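Barkwood craft scissors, yellow handle
Reviewed by Hema Pai, October 26, 2025

Quick one as I'm meant to be packing orders. Bought these in June after my old Gendley pair went stiff. Used them most days since, mainly for opening clear bags, cutting ribbon and trimming labels.

Good: light, easy to find on a messy table (yellow was the right choice), and they go through thin plastic without chewing it. That was my main gripe with the Gendleys, they'd just fold the bag over and sulk. Handle is comfy enough for a long session. I did up to 1,000 labels for the Hondlow fair and my thumb was fine.

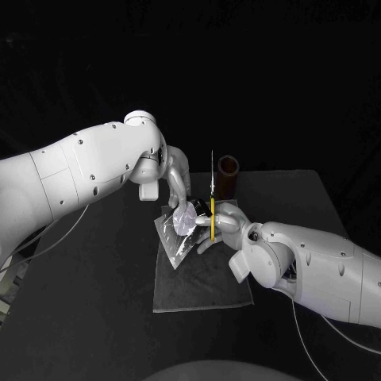 Less good: sticky tape. Gum builds up on the blades and you have to wipe them or teh next cut drags. Bit of oil on a cloth sorts it. Also wouldn't bother with thick card, they manage but the edge comes out raggedy.

Tips are pointier than I expected. Mine live in a cup, handles up please, my daughter has been told 6 times.

Delivery took 4 days. Came in far too much packaging, and I needed scissors to get to the scissors.

Paid 17 pounds, bit steep. Bangera do a cheaper pair, havent tried them. Would I buy these again, yes, probly two so one can stay in the kitchen.

4 stars. One off for the tape thing.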